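Lecture 5: Two arms, one object

Reading for this week: chapter 10 of the course notes (Aigner), sections on closed chains and grasp frames. The lab on Sunday evening uses the Manell planner, so install it before you come.

1. Where we left off

Last time we planned for one arm at a time and treated the other as a fixed obstacle. That is enough for sorting and stacking. It fails when both grippers need to end up close together, as in a handover.

2. Frames

Write everything in the table frame T. For each arm you need the base pose in T, the flange pose from forward kinematics, and the fixed transform from flange to fingertips. The object pose comes from the giving arm once the grasp is closed. Do not go back to the camera estimate at this point unless you suspect slip - the fingers hide part of the object and the estimate drifts.

Errors in the two base poses add up. If your calibration is off, both arms will look fine alone and miss each other in the middle.

3. Choosing the handover pose

The search has two parts. First sample an object pose in the shared workspace. Then, for each pose, check which grasps on the free part of the object the receiving arm can reach. In the Ross dataset we draw 2,000 samples, and 876 survive the reach check for both arms. Collision checking comes after this, being the slow step.

Cost terms used in the lab code:
distance from joint limits (both arms)
clearance between the two grippers
rotation of the object from its starting pose

4. Sequence

Approach, pre-grasp, close, release, retreat. The receiving gripper must be open before the pre-grasp pose, and its fingers have to straddle the object along the final straight segment. Plan that segment in Cartesian space. A joint-space path can swing a finger into the object.

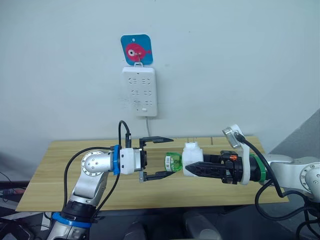
Fig. 1. Bottle held level by the right arm, neck toward the open left gripper.

Cables are not in the collision model. Pad the wrist links in the config file and keep wrist rotation small.

5. Homework

Exercise 1. Derive the pose of the left fingertips in the right gripper frame.
Exercise 2. Add a cost term for wrist rotation and compare the top 10 poses with and without it.

Hand in code and plots to Laurier Fraser.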